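Sorting a box of old cables before a move - how do you coil them so they stay put?

Posted in: Home and Household > Packing and Moving
10 April 2023

Tiziana Rizzi
Hello everyone, and apologies in advance, I do go on a bit. We are moving house soon and I have finally got to the cupboard in the study where every cable we have owned since the kids were small has gone to live. I've taken over the big table for it, put a sheet of cardboard to one side for making dividers, and told the family they'll be eating on the couch until I'm finished. 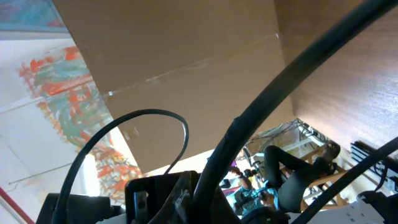
Sorting headquarters, cardboard at the ready. The painting gets packed last.

My trouble is this. I wind each cable up around my hand and my elbow, the way my dad did with the garden hose, and it looks lovely for a minute. Then I put it down and it slowly loosens itself into a lump, and by the time I've done the next one they've made friends with each other. I don't want to buy a great pile of plastic ties if I can help it. I did try a packet of the Zurnico ones in January and they were so stiff I needed pliers to get them off again.

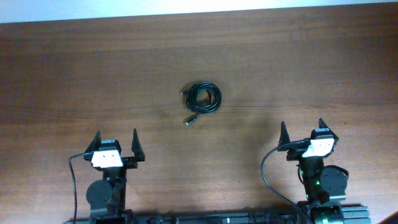

My latest attempt. Neat enough on the right, a bit of a bird's nest on the left.

I'm also not sure what this one is for. It has a short black plug with a bit of metal at one end and a little round one with a silvery tip at the other. Do I keep a cable when I can't remember what it belongs to? My husband says yes to everything and my daughter says no to everything, so I'm asking you lot.

And one more while I'm here, if nobody minds. With the table cleared off I can see how the top has fared over the years. It's got a nice shine where the light catches it, but there are a couple of tiny dark specks and I can't decide whether they're crumbs of something stuck on or marks in the finish. I'd like it to look its best before the movers wrap it.

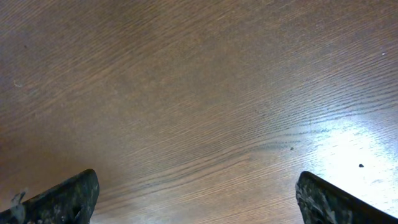
The tabletop close up, with one speck in the shiny patch and the other nearer the middle.

Thanks so much in advance. Any tips gratefully received, even the bossy ones!

Vaughn Pennington
Hi Tiziana, what a job, and good on you for tackling it before moving day instead of tipping the whole cupboard into a box like I did. The elbow is your problem, I'm afraid. Every time you go round your arm you put a little twist in the cable, all in the same direction, and it spends the rest of its life trying to get rid of it.

What you want is the over-under coil. Hold one end in your left hand and make an ordinary loop towards you. For the next loop, turn your right wrist so the cable goes under itself and the loop sits the other way round. Then an ordinary one again, and so on until you run out. It feels very awkward for the first few and then your hands get the hang of it. Don't pull it tight, and let the cable tell you how big the loop wants to be - thin ones are happy quite small, but a stiff power cord wants more room. If you pass a plug through the middle of the coil by accident you'll get knots when you shake it out, so keep the ends to the outside.

To hold it, I use strips cut from an old pillowcase, tied in a bow. Free, soft, and they come undone with one tug. You could also cut your cardboard into short pieces with a notch at each end and tuck the coil into that, then write on the cardboard what it is. I did my whole shed that way and I was insufferable about it for weeks.

As for the mystery one, I can't tell you what it fits from a picture. Before you pack, go round the house with it and try it against anything that's missing its lead. Look only, mind, and don't plug things in just to find out. A plug can fit perfectly well and still be carrying the wrong voltage. If it hasn't found a home by the time you've been in the new place a few months, let it go. Lots of councils and electronics shops take old cables for recycling, so it needn't go in the bin.

Raffaele Guerra
just use freezer bags. one cable per bag, write on the bag, done. doesnt matter how you coil it if its in a bag

Adelmo Negri
Vaughn has covered the coiling better than I could, so I'll stick to the table. Start as gently as you can. A soft cloth, barely damp, with one drop of dishwashing liquid, and go along the grain. Dry it straight away with a second cloth. If the specks are something stuck on, they may well lift with that, or with the edge of a fingernail through the cloth. If you can't feel them at all when you run a fingertip over, they're probably in or under the finish and I would leave them be. I went after one on my mother's sideboard with a scouring pad and swapped a speck for a dull patch the size of a saucer, which she mentioned every Christmas afterwards.

Make sure the top is properly dry before it gets wrapped, and ask the movers to put a clean blanket against the wood first, with the plastic over the blanket. Plastic straight onto a glossy finish can leave marks if it sits in a warm truck.

All the best with the move, and do let us know if you ever find out what that cable goes to.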